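Vonora 300 Countertop Water Filter
Sold and serviced by Bowen Water Supply 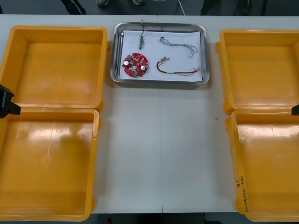 Home > Filtration > Countertop Units

The Vonora 300 connects to most standard kitchen faucets with the adapter in the box. No drilling is needed. One cartridge treats up to 300 gallons, and the dial on top shows when a new one is due. Flow drops a little as the cartridge fills up.

Price: $279
Replacement cartridge: $50
Warranty: 10 years on the housing, one year on the hose and adapter

Does not fit pull-down sprayers. Use with cold water only. Run the unit for five minutes after each cartridge change before drinking.

Orders placed by noon ship the same day from our Linder warehouse. For office or bulk orders, ask for Bastien Barbier at the parts desk.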